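The joy of a full coffee basket
2019-07-22
Posted by Sevim Polat

I have a new favorite job at the supermarket and it's the coffee stand in the middle of the aisle! You know the kind, a white wire basket up front and a brown sign running under it. Cold coffee is most of what I drink from now until November, so I was always going to end up loving this one.

The Nescafé bottles go in two ways. The front row stands up straight with the logos out, and the back row gets tipped so the cream caps point up at you. Then you fill in the middle (my favorite part, it's like packing a suitcase) until there's hardly any room left.
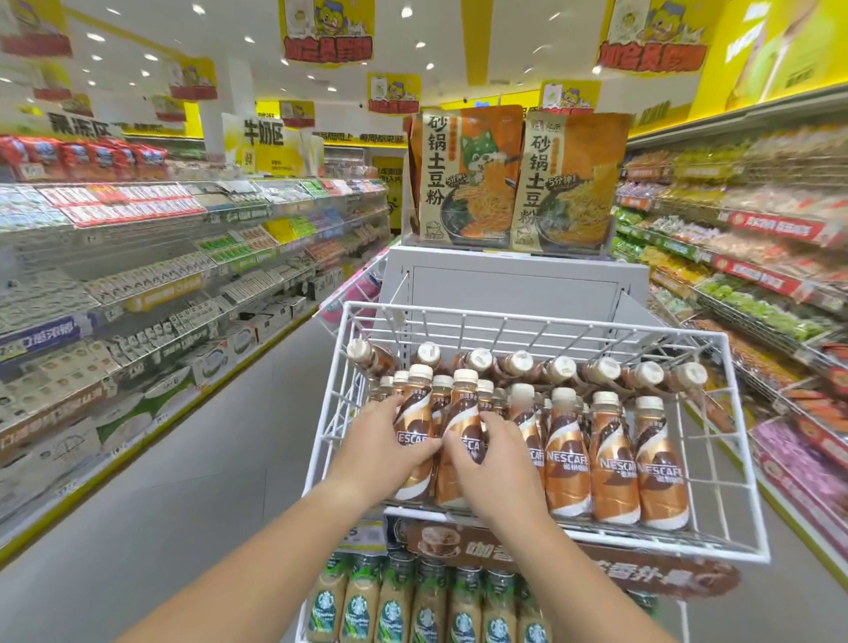

Avcı thinks the tilted row is a waste of time and that shoppers only ever take from the front anyway. Maybe! But I reach for the back of everything, milk, yogurt, bread, and I can't be the only one.

What I really love is getting the front row to sit right. You grab two neighbors by the sides and turn them until the swirls on the wrappers look good together, and one is always a little off, so you go back to it. Then a flat hand over the caps, fingers spread, and you can feel straight away if one is sitting higher than the rest. So satisfying!

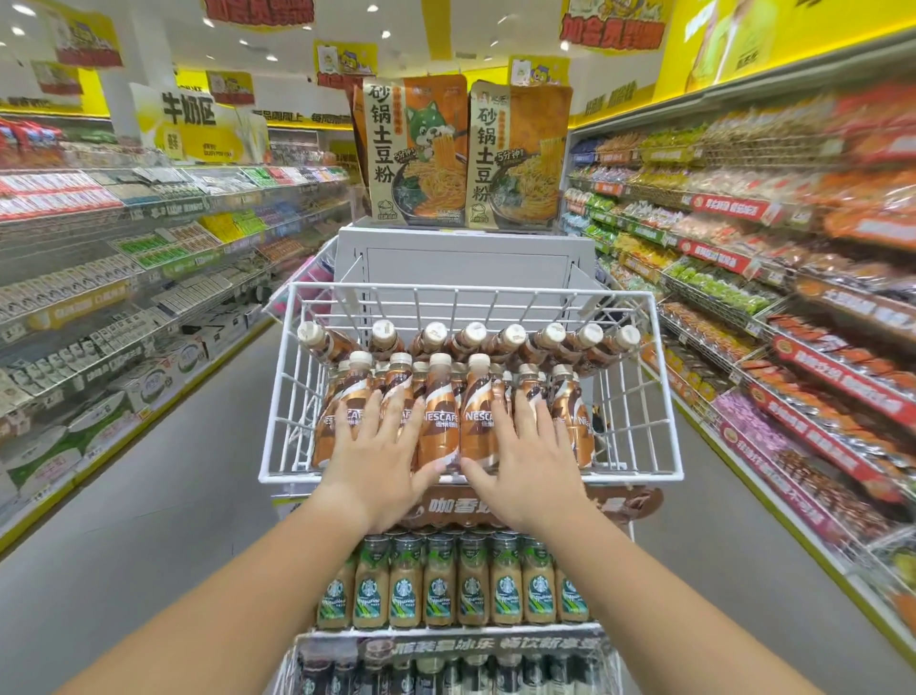 Hands on the caps, noodles up top.

Those are clay pot potato noodles, by the way, with a little badge that says 5分钟, five minutes. Noodles and a cold coffee is my kind of lunch. Next time I want to write about the yogurt shelf, which has its own problems.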